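Most bedroom floors get picked up in whatever order you happen to bend down. It works, but you end up walking the same stretch of carpet four or five times. The steps below are for a furnished room with a bed, a sofa and carpet between them, and they take me 12 minutes in the rooms I do at Clornside.

Start with the floor. Leave the bedding alone until the carpet is clear.

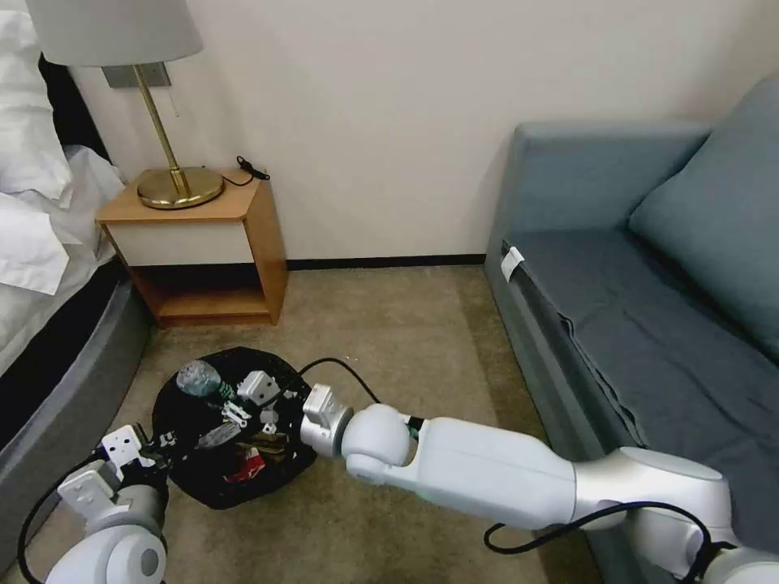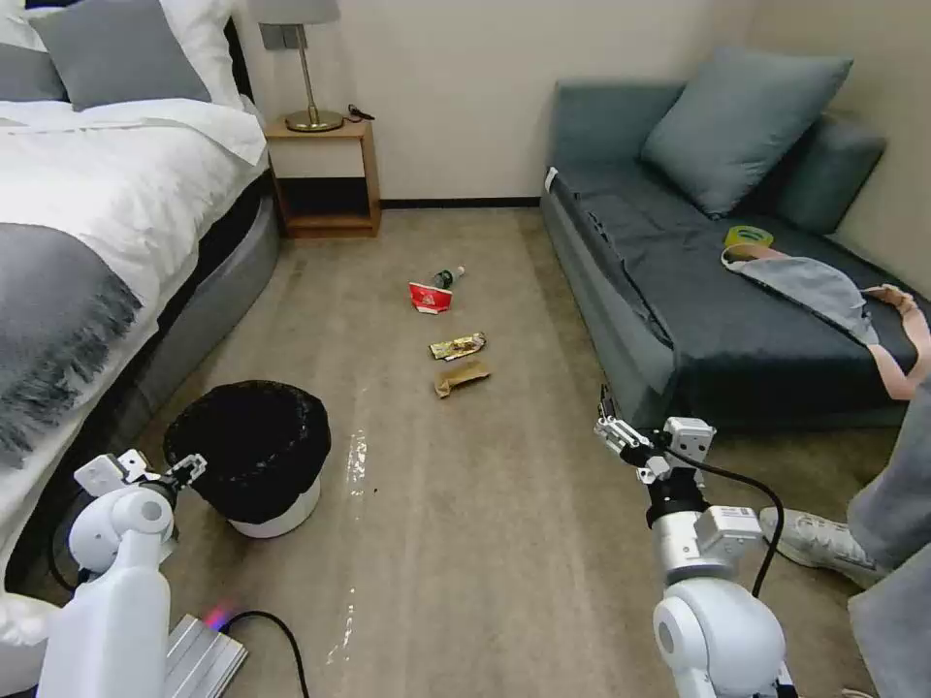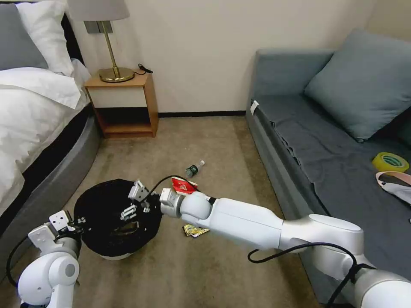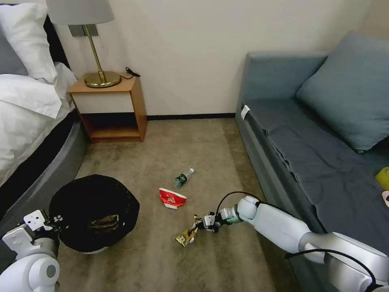
Elvira Cabrera wrote in to say she does the bed first, always, and shakes the duvet out toward the floor so that crumbs and wrappers land where she is going to pick up anyway. She has kept rooms that way at Kincaid for years and sees no reason to switch. If your bed tends to collect snack crumbs, her order may suit you better. The rest of the steps stay the same.

## Picking up

1. Line the bin before anything goes in it. Fold the bag well down over the rim, a hand's width or more, and push the middle to the bottom so there is no air trapped under it.
2. Set the bin on the carpet near the litter, by the corner of the bed. Carrying each piece to a bin by the door is where the time goes.
3. Take bottles first. Check that the cap is tight. If your building recycles, stand them by the door and keep them out of the bag.
4. Cups next. Tip one upright before you lift it — there is often a mouthful left.
5. Wrappers and torn paper last. Press them down flat in the bag.
6. Look under the edge of the bed frame and along the front of the sofa.

## Damp spots

Blot with a white cloth and cold water. Don't rub. Work from the outside in, and give it an hour before you vacuum.

## Bed and sofa

Pull the duvet square and stand the pillows against the headboard. Lift the sofa cover, shake it, and tuck the back edge in before you smooth the front. Cushions go on last. Coil the lamp cord behind the base so it doesn't hang off the nightstand.

Vacuum from the far wall toward the door. Tie the bag, take it out, and put a fresh one in the bin the same day. I buy liners in boxes of 100, and a box lasts me until July if I open it after New Year.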